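# Chapter 7: When the Grip Fails

In June, a packing cell at the Drelow plant stopped 22 times in one shift. The robot was new, the program had passed its tests, and the operators were trained. Each stop had the same message on the panel: "object lost". The first report blamed the camera. The second report blamed the operators. Both reports were wrong, and the plant lost 30 working hours before the true fault was found.

The fault was in the force setting. The gripper had been adjusted at Kerkamico, where the test pieces were hard plastic blocks. A hard block pushes back against the fingers at once, so the controller knows that it is held. A cloth does not behave in this way. It becomes thinner under pressure, its folds move over each other, and the controller can read a good grip where there is only a weak one.

Soft goods are therefore the main subject of this chapter. We begin with the simplest case, a single piece of knitted cloth held between two fingers, and we ask what can go wrong from the moment of closing to the moment of release.
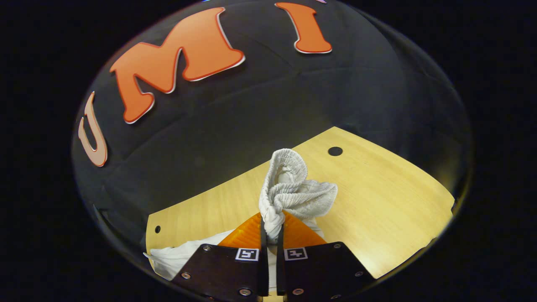 Fashola objects at this point that the force setting is only half of the story. In the Cistley trials, he writes, the same setting gave a safe grip on one cloth and dropped the next one, and the difference was how much material had entered between the fingers. His objection is fair, and section 7.3 returns to it.

For now, it is useful to separate three kinds of failure:

- **Slip.** The cloth leaves the fingers slowly, often while the arm is speeding up.
- **False grip.** The controller reports a hold, but the fingers have closed on one loose fold.
- **Late release.** The fingers open and the cloth stays on one of them.

The third kind is the most dangerous for people – an operator sees the hanging cloth and reaches in to pull it away. At Drelow the guard door could be opened while the arm was still moving at 80 millimetres per second. This was a separate fault, and we study it in section 7.5.

Before you continue, read again the stop procedure in Chapter 2. The exercises in this chapter must be done with the arm in slow mode and the guard door closed.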